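Workshop Tips: Comparing Grippers Without Losing the Will to Live

Posted Jan 23, 2018

Start with the fingertips and leave the brochure in the drawer. Every gripper on the market can pick up a foam cube, and foam cubes are what you will be shown. What you want to know is how it copes with the awkward little parts from your own junk tin. I put the Kolon and the Plarneo through the same routine last April and have been tidying up these notes ever since.

Pick one part and stay with it for the whole test. Switching parts halfway feels like progress and ruins the numbers. I do 96 grabs per gripper, in 3 sittings, with a snack in between.

Write down what counts as a drop before you begin. You will be amazed how generous you get by grab 80.

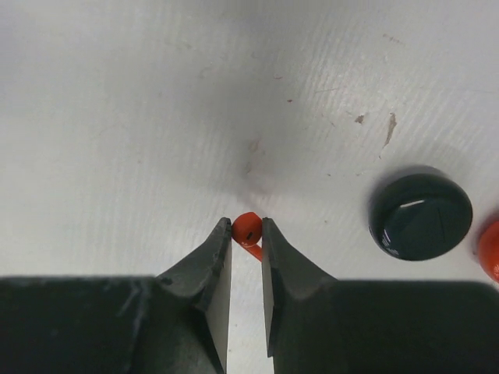

Test on round-ended parts first. Flat sides flatter a gripper, and you'll come away thinking you bought something clever. A rounded end gives the tips much less to hold, like the little orange-red one between these two, with its shaft slanting off behind the right finger. Aim for the fattest part of the curve, close slowly, and leave a neighbor or two on the table so you learn how much elbow room the fingers need. The dark domed piece next door is close enough to keep you modest. Wide finger blocks are the usual trouble: the tips clear everything nicely and the blocks behind them go bowling.

If the part squirts out sideways, lower the force before you raise it. I know. Try it anyway.

Clean the tips with a dry cloth between sittings. Skip the spray cleaner, which leaves a film and gives you a thrilling afternoon of results you can't repeat.

A pale work surface is kind to cameras and merciless about housekeeping. Smudges and scuffs can pass for parts if your detection settings are too eager. Wipe what wipes off, then raise the minimum size until the rest is ignored. On the Sala controller that setting lives three menus down, under a name I won't repeat in a family publication.
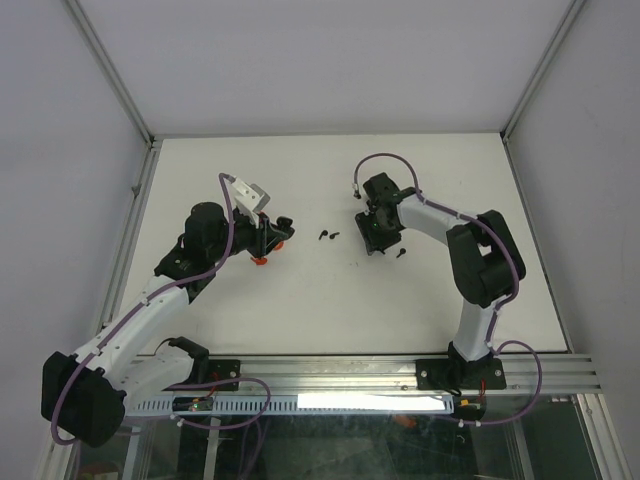 Cables deserve more thought than they get. Move each arm by hand through its whole reach, power off, and watch for the spot where the cable goes tight. Leave slack at the wrist, though a generous loop has its own ideas about where to go. Both purple ones here stand up over their grippers, and the one on the right swings out wide past its base plate before dropping below the rail. Check that kind of loop at full stretch and again folded up. Then check the other arm, which will have a different complaint.

With two arms on one rail, run them one at a time until each behaves. Set the speed to something embarrassing. Mine stayed at 300 on the Stutetti software's scale for the first session, and I still flinched.

Total grabs logged so far, spares and do-overs included: 876. The Kolon is ahead on small parts. The Plarneo is easier to clean.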